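Selling my place in Hosamport, so I now spend my evenings reading other people's listings to learn the language. A thread.

"Cozy" is a bedroom where you open the closet or the door. Pick one.

"Minutes from the water" is true of my house. It's 26 minutes. They never say how many, so I'm not going to either.

My agent is Javiera Fuentealba. She walked through every room without speaking and then wrote down "character" and underlined it.

She also wants me to take down the shelf I built. I asked if it was a safety thing. She said it was a feelings thing.

First showing was a couple from Nellar. They spent the whole time looking at the water heater. Lovely people. Very into the water heater.

Second showing was a man who paced off the living room in his socks, said "huh," and left. I've thought about that "huh" every day since.

On the subject of decor: 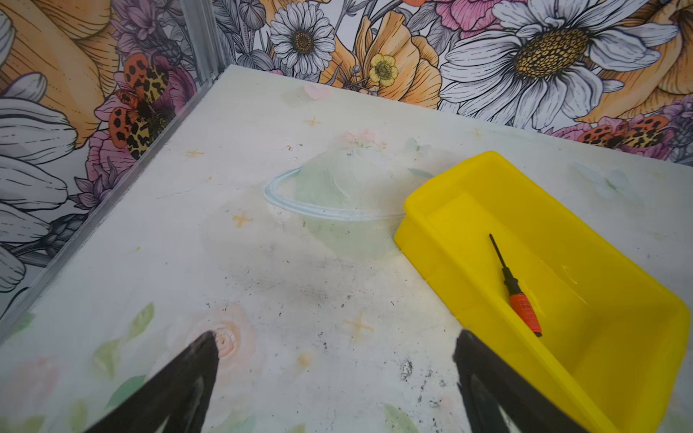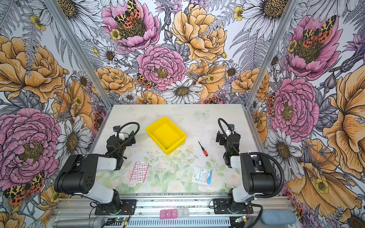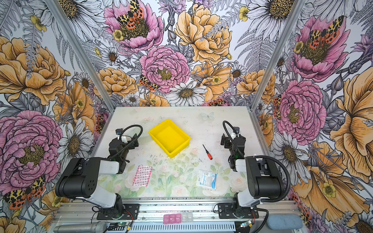

Flowers in all three. Javiera says buyers like neutral.

Anyway. Got an offer! It came in at 9 at night from a Baltasar Sosa, who would like the house, the fridge, the porch swing and 21 days to think about it.

He also asked for $200 off because the side gate squeaks. I have lived with that gate for years and consider the squeak an alarm system. Countered at zero.

He came back with $200 and I keep the swing. I hadn't offered the swing. I'm now haggling to keep my own swing.

Inspection report is in. It's longer than the paperwork I got when I bought the place, and it has a photo of my attic with an arrow on it. The arrow points at "old sweater."

3 items to fix before closing: a loose handrail, a slow drain, and the gate. He got me on the gate.

Went out with a can of oil this morning. Took ten seconds. Javiera has asked me not to tell Baltasar that.

Next up is buying something. There's a place on Nidesar Road listed as "cozy, with character." I'm seeing it at noon and I'm bringing socks.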